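Gekel Tile and Grout Cleaner, 1000 ml concentrate

Tested on: matte porcelain floor tile, light gray, cement grout lines sealed once at installation and not since.

The Gekel concentrate is an alkaline cleaner sold for porcelain and ceramic floors. The label gives two dilutions: 10 ml per liter of water for routine mopping, and 200 ml per liter for grout restoration. I used both over one month, starting in October, on a living room floor that gets daily foot traffic and had not been deep cleaned in two years.

At the routine dilution, the product leaves no visible film if the mop is wrung out properly. With a wetter mop it dries to faint streaks that show in low side light. A second pass with plain water removes them. The label says rinsing is optional at this strength. On matte tile I would treat it as required. Foaming is low and the scent fades within an hour.

The restoration dilution is more useful. I applied it to the grout with a squeeze bottle, waited the stated 10 minutes, scrubbed with a stiff nylon brush and picked up the liquid with a wet vacuum. Grout in the open part of the room came back close to its original shade in one application. The strip near the hallway door needed two. One old coffee stain became lighter but is still there. 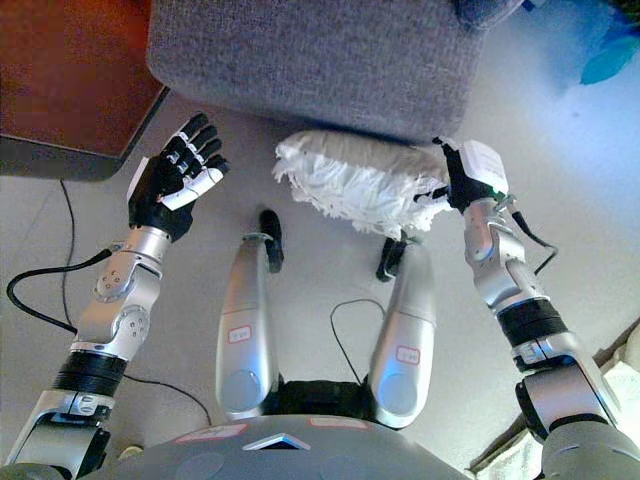

Light gray floor tile in the living room, by the ottoman.

Furniture should be moved before using the strong mix. The label warns against contact with finished wood, and I did not test this. Upholstery near the floor should also be kept clear, as the squeeze bottle drips when tilted.

Coverage at the strong dilution was some 137 square feet per liter of mixed solution, with grout lines an eighth of an inch wide. Narrow lines on large tiles will stretch it further.

For comparison, I ran the Erkero powder on a matching section. It cleaned the grout slightly faster but left a white residue that took three rinses to clear. The Doležal spray needs no mixing and is fine for a backsplash, but it is too expensive per square foot for a whole floor.

The cap is the weak point. It has no measuring marks, and the child lock began to slip after two weeks. I now measure with a kitchen syringe.

Recommended for porcelain with cement grout. Not for marble, limestone or unsealed stone. Reseal the grout after using the strong mix, once the floor has dried overnight.

Reviewed by Cayetano Valcárcel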